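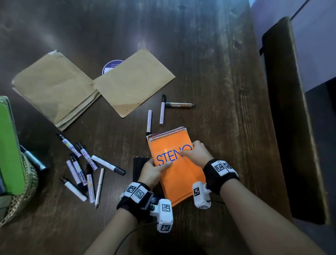
# 手首の姿勢が「飛ぶ」記録を見つけて直す手順

2020年6月20日

机の上の片づけをGrerkonの双腕に覚えさせている最中に、なかなか派手な失敗をしました。メモ帳の束をそろえる動作を再生したところ、左腕が途中まできれいに動いていたのに、束の手前で手首をぐるっとひねって天板に向かって突っ込んだのです。非常停止が間に合って、壊れたのは指先のゴムだけで済みました。

原因をたどるのが本当に面白かったので、同じ構成(手首マーカー+頭部カメラ)で記録している人向けに手順をまとめます。うちの環境は次のとおりです。

- 手首モジュール:Humard(左右とも、四角い白黒マーカー付き)
- 姿勢推定と再生:Prumo
- 腕:Grerkon
- 作業データ:Parachaの「机上整理」セット

## 先に腕を止める

ログを調べる前に、怪しい記録が二度と腕に流れないようにします。ここは飛ばさないでください!

1. Grerkonのサーボを切り、非常停止を押したままにする。
2. Prumoの出力先を `arm` から `preview` に変える。
3. 問題の記録を再生キューから外し、`hold` フォルダへ移す。
4. 指先と手首の固定ねじを目で見て確かめる。ぶつけた後は、ねじが回っていなくても座面が浮いていることがあります。

私は最初、3を忘れて2だけやりました。別の端末が `arm` のまま待機していたので、見つけたときは冷や汗ものでした。

## 飛んだ場所を探す

Prumoのビューアで記録を開き、左右の手首の回転角をグラフにします。人の手首は速く動いても曲線がつながりますが、推定が飛んだところは崖のように切れるので、慣れるとひと目で分かります。

コマンドでも探せます。

```
prumo check take.log --wrist left --max-step-deg 32
```

1フレームで32度を超えて回った箇所が一覧で出ます。うちの記録では400フレーム目が最初の崖でした。映像と並べてみると、ちょうど左手が束の左下をつかみ直すところです。

ここで、どの種類の飛び方なのかを見分けます。

### 表裏の取り違え

マーカーを1面だけで見ていると、奥に傾いているのか手前に傾いているのか、画像からは決めきれない角度があります。推定が二つの答えの間を行き来し、グラフはギザギザになります。位置はほとんど変わらず、向きだけが飛ぶのが特徴です。

### 見失った後の復帰

手や物でマーカーが隠れると、Prumoは初期設定では直前の姿勢を保ちます。再び見えた瞬間に本当の姿勢へ一気に戻るので、グラフは「平らな線のあとに崖」という形になります。今回の事故はこれでした! 前腕の向きが変わって下側のモジュールのマーカーが隠れ、その間に進んだひねりが、復帰の1フレームにまとめて乗っていたわけです。

### ストラップのずれ

崖はないのに、記録の後半だけ手首の角度がじわじわ傾いていく場合は、まずストラップを疑います。ケーブルが天板の縁や袖に引っかかるとモジュールごと回ります。ソフト側をいくら触っても直りません(半日溶かした経験者です)。

### 左右IDの入れ違い

両手が近づいたところで左右の手首が入れ替わるなら、IDの登録を見直します。メモ帳をそろえるような、両手で同じ物を持つ作業では特に目立ちます。

## 装着を直す

記録を撮り直すなら、装着からやり直すのが結局は早道です。

1. ストラップを締め、手首を左右にひねってモジュールが腕と一緒に動くか確かめる。
2. マーカーの面を乾いた布で拭く。黒い部分がてかっているものは交換。
3. 左手首のケーブルはぴんと張らず、手前側へゆるく逃がす。肘を伸ばしきっても引っ張られない長さが目安です。
4. 物を持つ格好をしてみて、頭部カメラの映像に両手首のマーカーが入っているかを見る。
5. 天板に照明が強く映り込むときは、照明の向きを変えるか、露出を少し下げる。

4は手ぶらでやると意味がありません。厚みのある束を実際につかむと、手のひらの傾きがまるで変わります。私は本番と同じ束を左右の手で押さえ、少し回し、また戻す、というところまで試しています。

周りに置いたペンや封筒はそのままで構いません。片づけすぎた机で調整すると、本番で手を伸ばしたときに別の隠れ方をします。

## Prumoの設定を変える

見失っている間の扱いを変更します。

```
wrist:
 on_lost: invalidate
 min_faces: 2
 rejoin: blend
playback:
 stop_on_invalid: true
```

`on_lost` を `invalidate` にすると、見失った区間は「姿勢なし」として残ります。グラフに穴が開くので見た目は悪くなりますが、もっともらしい嘘の線が引かれるよりずっと扱いやすい!

`min_faces` は、姿勢を採用するのに必要なマーカー面の数です。表裏の取り違えにはこれがよく効きます。ただし片手の向きが限られる作業では穴だらけになるので、その場合は設定より先にモジュールの取り付け角を見直してください。

`rejoin: blend` は復帰時の段差をならしてくれます。便利ですが、これだけに頼るのは危険です。大きな飛びをなめらかにすると、なめらかに天板へ突っ込む軌道ができあがります。必ず `stop_on_invalid` と組で使います。

## 古い記録を洗い直す

設定を変えたら、過去の記録もまとめて検査します。Parachaの机上整理セットには700近くの記録があり、全部かけるのに昼休みいっぱいかかりました。

```
prumo check paracha/desk/ --wrist both --max-step-deg 32 --move-bad hold/
```

`hold` に移った記録を、すぐに捨てないでください。穴が短くて物に触れていない区間なら、前後を切り分けて使えるものがあります。逆に、物をつかむ瞬間に穴がかかっている記録は、補間で救おうとせず撮り直しにしています。

## 腕に戻す

- `preview` で最初から最後まで再生し、手首の先が天板の面より下に入らないか確認する。
- 束を置かずに、Grerkonを低速設定で動かす。
- 次に束を置いて、同じ低速で動かす。
- 停止ボタンを持つ人と画面を見る人を分ける。
- 問題がなければ速度を一段ずつ上げる。

確認用に、わざとマーカーを隠した短い記録も用意しておくと便利です。読み込ませて、腕が動き出さずに止まれば設定が効いています。止まったときはかなりうれしいですよ。

## うまくいかないとき

**穴が多すぎて再生できない**
露出とマーカーの汚れを先に見ます。それでもだめなら、持ち方の途中でモジュールが前腕の影に入っていないか、映像をコマ送りしてください。

**崖は消えたのに腕の動きが震える**
`min_faces` が設定ファイルの古い値で上書きされていることがあります。起動ログの先頭に採用値が出ます。

**右手だけ検査に出てこない**
`--wrist` が `left` のままになっていないか確認を。私は二回やりました。

下側モジュールの取り付け角を変えた記録は、まだ比較の途中です。9月に測り直す予定なので、数字がそろったらこのページに足します。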